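When the grippers wouldn't let go: a chat with Yasaman Arabzadeh

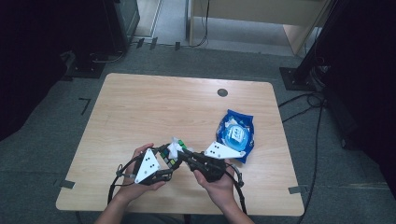

Do you need a robot arm in the room for a gripper to hurt someone? A gripper held in the hand will do it perfectly well, if the fingers close and then don't open when you tell them to.

That was the first thing I asked Yasaman when she picked up the phone, and she'd clearly had the answer ready for a while. She looks after hand-held gripper work at Trondton, up in Lerkidthorpe, and back in December one of her colleagues got the side of his thumb trapped for what she calls "a very long 3 seconds".

"He was fine," she says. "Bruised, a bit cross, wanted a biscuit. But I'd been telling people for months that these things were harmless, so I felt awful."

I'd assumed it was a motor fault (I always assume it's the motor) and so had they. Tullio Marchetti, who does the repairs, stripped both grippers that same afternoon and found them in lovely condition. So they went to the logs, all 1,562 grasps of them, and that's where it got interesting!

"There were 80 where the release came late," Yasaman tells me. "Mostly by so little you'd never feel it. You'd just think you'd been slow on the trigger. And we'd all been thinking that, quietly, each of us, and not saying anything."

The culprit was a cable. When you turn your wrist right over, palm up, the lead coming out of the back gets pulled sideways at the plug, and on one gripper a pin had worked loose. The signal to open dropped out, and the controller did what it had been set up to do when it lost the signal, so it held on.

"Which makes sense if you're carrying a glass," she says. "It makes no sense at all if you're carrying Tullio's thumb." So it was Tullio! She hadn't meant to let that slip, and there was a good deal of laughing down the line before we got going again.

The fix came in two parts. Uchida, who wrote the controller software, changed it so that a lost signal makes the fingers go slack. Then the plugs were swapped for a locking sort from a supplier in Vulham, with a clip to take the strain off. They ran 553 grasps afterwards, wrists going every which way, without one late release.

Would she change anything else? "I'd have a stop button you can hit with your knee," she says straight away. "Both your hands are busy, so where's the button meant to go? We've got a foot pedal on order."

And the thumb? "Ask him yourself, he's standing behind me pulling faces."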